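Forenübersicht > Robotik & Automation > Anschaffung und Planung > Zweiarmer für Wohnbereich: Was gehört ins Budget?

Tikkanen_V
Hallo zusammen, wir planen für unsere möblierten Apartments (12 Einheiten) die Anschaffung eines zweiarmigen Roboters mit Händen. Aufgaben: Kissen richten, Kleinkram vom Boden aufheben. Angeboten haben Dreltia und Winby. Um diese Art Arbeit geht es, einmal Taschentuch auf dem Teppich, einmal Sofakissen: 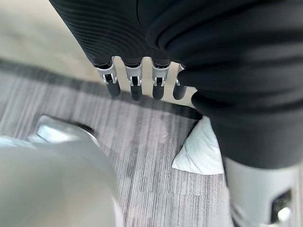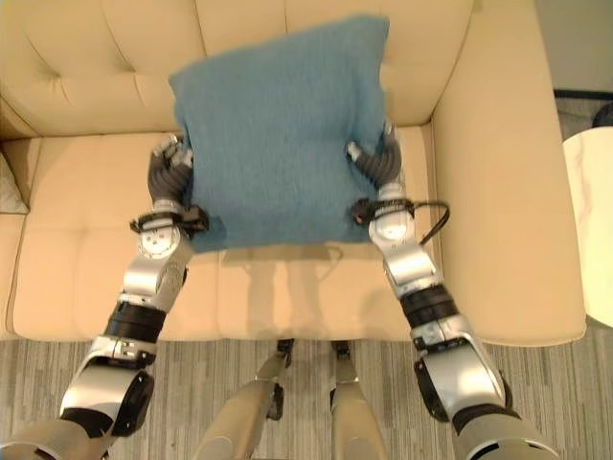
hallenplaner
Der Kaufpreis ist bei solchen Geräten der kleinere Teil der Überlegung. Frag beide Anbieter nach Verschleißteilen. Wir zahlen bei Dreltia für einen Satz Fingerkuppen 80 Euro und brauchen mehr als 6 Sätze im Jahr. Dazu kommen die Stoffüberzüge für die Arme, die standen bei uns in keinem Angebot.

Tikkanen_V
Danke. Überzüge hatte ich nicht auf der Liste. Bei Winby gibt es einen Wartungsvertrag für 900 Euro im Monat, angeblich mit allen Verschleißteilen. Lohnt sich das?

mk_service
Bei einem einzelnen Gerät würde ich den Vertrag nicht nehmen. Lass dir schriftlich geben, was »alle Verschleißteile« heißt. Bei uns waren Kabel am Handgelenk ausdrücklich ausgenommen, und genau die gehen zuerst kaputt. Ein Ersatzkabel plus Techniker war teurer als ein Monatsbeitrag.

hallenplaner
Sehe ich anders. Wer keine eigene Werkstatt hat, steht ohne Vertrag wochenlang still. Veikko hat Apartments und keine Fertigung. Man kann über die Laufzeit verhandeln — 12 Monate statt der üblichen Bindung gingen bei uns ohne Aufpreis.

Jule_R
Warum überhaupt zwei Arme und volle Hände? Für Kleinteile vom Boden reicht ein einarmiges Gerät mit Zweifingergreifer. Der McIver, den wir getestet haben, war deutlich günstiger. Kissen sind ein Luxusproblem.

mk_service
@Jule_R Bei Kissen und Decken kommst du mit einem Arm nicht weit. Unserer hat sie über den Sitz geschleift, auf hellem Leder will man das nicht. Für reine Bodenarbeit gebe ich dir recht.

Tikkanen_V
Mit nur einem Arm haben wir gerechnet. Dann muss morgens trotzdem jemand durch alle Apartments gehen, und die Ersparnis ist weg. Miete wäre noch eine Möglichkeit, Jelham bietet das ab 6 Monaten an. Hat jemand Erfahrung damit?

Jule_R
Jelham ja, im Oktober angefangen. Gerät in Ordnung, Einweisung kostet extra. Transport auch, und zwar hin und zurück. Achte auf die Klausel zu Schäden an Möbeln, die Haftung liegt dort beim Mieter. Unsere Versicherung wollte dafür einen Nachtrag.

Tikkanen_V
Dann frage ich zuerst bei der Versicherung an. Die Positionen trage ich nach, sobald ich beide Angebote mit Überzügen und Kabeln vorliegen habe.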